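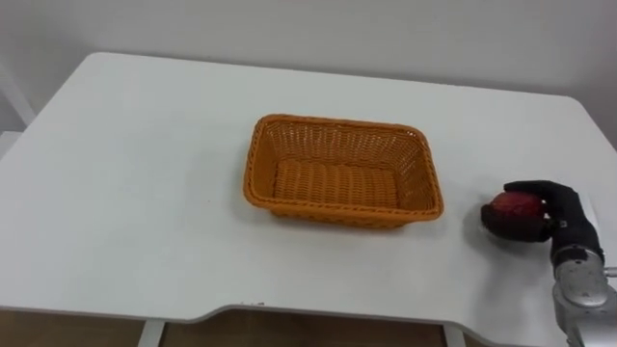

"Ask me what the hand is for and I'll ask you what you've got to pick up," the test engineer at Jaltness says. She has spent most of January comparing hands for one humanoid, and she is not impressed by brochures.

The candidates came down to two: a five-fingered hand from Skirketti and a plain two-jaw gripper from Stomeck. The Skirketti costs far more. Its sales sheet promises "human-level handling" – a phrase she reads out twice, slowly.

"Which human? Doing what? They never say."

Her own test is dull on purpose. One fruit, one basket, one table, repeated until people stop coming by to watch. She logged 1,572 attempts with the fingers and 2,768 with the jaws, and she won't let me print the success rates until the second set has been checked.

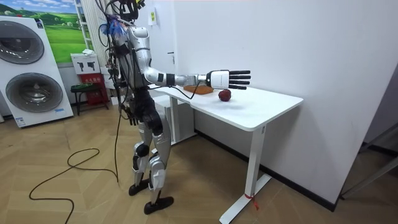

## "A good demo proves very little"

I asked whether the fingers weren't obviously better on round things. She shrugged.

"On a good approach, sure. Come in wrong and you have five fingers making the same mistake."

She allows each approach 30 tries before changing anything. The Orbán controller, which she likes more than either hand, took 43 settings changes before she trusted it. 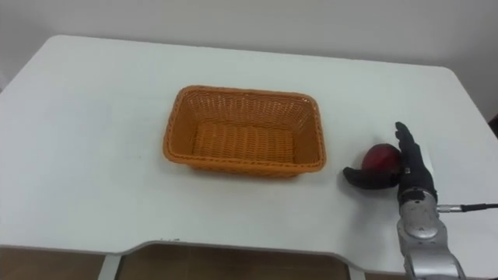

Grip force gets all the attention, and she thinks that's backward. What she watches is the moment before the fingers close. With the thumb low to the table and the four fingers upright beside the fruit, she says, you can already argue about whether the hand is in the right place. "After that it's mostly squeezing."

Will Jaltness buy the expensive one? "I'd rent it," she says. "Ask me again when it's done a month of onions."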